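Looking after spikes and throwing implements at home

Most damage to athletics kit happens in storage. A pair of spikes put away wet in a plastic bag will corrode at the threads long before the uppers wear out, and a javelin left leaning in a garage corner can take a set in the shaft. The jobs below need a bench or a kitchen table, a vice with soft jaws and a few hand tools.

Removing seized spikes

Brush the plate clean with an old toothbrush and pick the grit out of the recess around each spike with a wooden cocktail stick. Put one drop of penetrating oil on each thread and leave the shoe sole upwards overnight. Keep the oil off the foam and the glued edge of the plate.

Use a spike key that fits properly. If the key slips, stop, wipe off the oil and press harder on the next attempt, with the heel of the shoe held against the bench. A worn spike with rounded shoulders can be gripped in locking pliers. Turn it a little each way before trying to unscrew it fully. If the spike shears off flush, leave it to a shoe repairer. Drilling usually takes the threaded insert with it.

Before refitting, run a dry pipe cleaner through each insert. Put a trace of petroleum jelly on the thread, start the spike by hand for the first two turns, and finish with the key. It should be firm. Overtightening strips the insert. Fit blanks if the shoes will be stored over winter.

Drying the uppers

Take out the insoles and laces. Stuff the toes with plain newspaper and change it after an hour, then again before bed. Do not put shoes on a radiator, in a tumble dryer or on the parcel shelf of a car, as heat softens the adhesive between plate and upper. For smell, bicarbonate of soda in a thin cotton sock works as well as most sprays. Leave it in overnight and shake the shoe out in the morning.

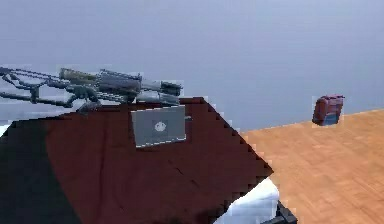
Reading time: 5 minutes

Discus rims

A steel rim picks up burrs from concrete and cage posts, and these cut fingers. Clamp the discus lightly between two pieces of scrap carpet. Take down the burr with a fine flat file, working along the rim and never across it. Follow with wet-and-dry paper, starting at 400 grit and finishing at 2,000. Remove only the raised metal. A training discus can lose a small amount without consequence, but one used in competition should be weighed afterwards.

Wipe the rim with a cloth very slightly damp with light machine oil, then with a dry one. An oily rim is dangerous to throw. Check that the centre plate screws are tight.

Shot

Cast iron rusts quickly once the paint has gone. Remove loose rust with a brass brush, degrease with methylated spirit in a ventilated room, and either repaint or leave bare and oil between sessions. Paint adds weight, and a thick coat becomes slippery when it chips. Two thin coats are enough. Stand the shot on a jar lid to dry and turn it once.

A javelin rack

Javelins should lie flat, with support at three points. Cut three brackets from 18 mm plywood and make U-shaped notches with a hole saw and a coping saw, spaced 114 mm between centres so that a hand fits between the grips. Line the notches with felt or split pipe insulation. Fix the middle bracket first, then set the outer two from it with a spirit level. Check the line with string before the final screws go in.

Put a cork or a piece of drilled dowel over every point. Mount the rack above head height or behind a door that closes.

Dry the cord grip at room temperature. If the end of the cord lifts, a spot of contact adhesive under the last turn will hold it for training. Rebind the whole grip if more than one turn is loose.

Tape measures

Fibreglass tapes fail at the first metre. Wind the tape in through a damp cloth folded over it, then unwind it fully indoors and let it dry before reeling it back. A tape with a stretched or mended end should be marked in red and kept for setting out run-ups.

Comments (4)

Jaime Rocha
What diameter hole saw for the notches? Mine are women's javelins, 800s would presumably need more.

Graça Veloso
Jaime, 35 mm took ours with the felt in. Measure over the cord, it is the thickest part.

Bayu Wattimena
Copper grease also works on the spike threads but it stains light uppers badly. Found out on a Monday with a new pair.

Constanza Orellana
Does the petroleum jelly apply to ceramic spikes as well? The shop told me to fit them dry.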